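On the Keeping of Sweets for Visitors

It has been the practice of this household, since the move to Rerenon, to maintain a supply of individually wrapped sweets and small snacks for the use of callers. The practice was never formally adopted. It began with one bag purchased at the Karnora market in our first May here and has continued without interruption. As several readers have written to ask how such a supply is best managed, I set out the current arrangements below.

Purchasing is done every 8 weeks. The greater part comes from Karnora, where the Chinese grocery sells by weight from open bins and permits the customer to mix kinds in a single bag. The remainder is obtained at Bashir, a smaller shop with a narrower selection and, in my experience, fresher nougat. I do not recommend buying nougat in quantity during the summer months. It softens in the bag, the paper adheres, and the guest is placed in an awkward position.

Storage was for a long time unsatisfactory. A lidded tin from Jolum served for two years, but its contents could not be inspected without opening it, and peanut pieces were regularly found at the bottom well past their best. The tin has been reassigned to buttons. Sweets are now held in the hall cupboard in their purchase bags, with the month of purchase written on a strip of tape.

On the day a visit is expected, the assortment is turned out directly onto the table. A bowl was used formerly. Guests tended to take whatever lay on top, and the items beneath were seldom considered. With the sweets in a pile on the cloth, people reach across, turn things over, and read the wrappers to one another. The printed tablecloth wipes clean, and crumbs are no great concern.

Peanut crisp, 花生酥 on the wrapper, remains the item most frequently requested. It is brittle and should be opened over the table.
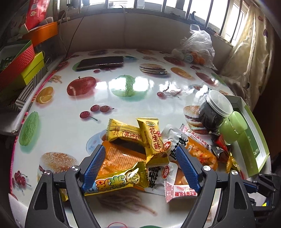

Nougat, 牛轧糖, is the second preference, particularly among older guests, who take it with tea. I advise serving the tea first. A guest with a mug already in hand will generally choose one or two pieces and remain seated, and the conversation proceeds from there.

Whatever is left at the end of the afternoon is returned to the cupboard, apart from any piece whose wrapper has split. Those are eaten the same evening by the household.

The next purchase is due shortly. I intend to ask at Bashir whether the sesame variety will be stocked again, and will amend this entry if it is.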